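Is steering a simulated arm by remote any use for teaching it to tidy a bed?

Posted by Nadja Wyss

I've recorded 37 demos with the Prosley controller and I'm not convinced. The policy copies my dithering over the blanket and little else. 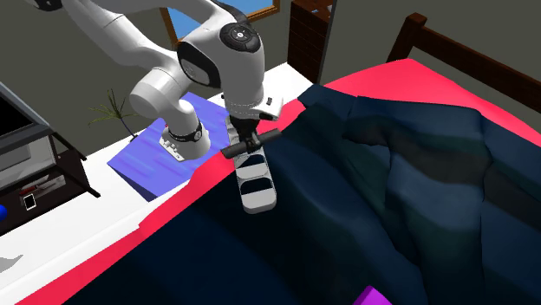

Lorenz Gisler: Thirty-seven is nothing for cloth. I did 381 on Ulell and still wouldn't trust it with a real duvet. Throw out your slow ones first.

Gertraud Haslinger

Depends what you want. Guiding a real arm by hand lets you feel the fabric pull. A remote doesn't, so you hover and guess. I'd keep each demo to one short move, and doubt any success rate quoted without a test on a different blanket.
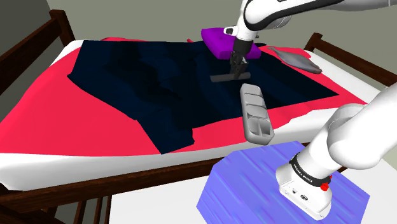

Simulated arm over the bed, navy cloth still creased

Anderson Magalhães

just buy more demos lol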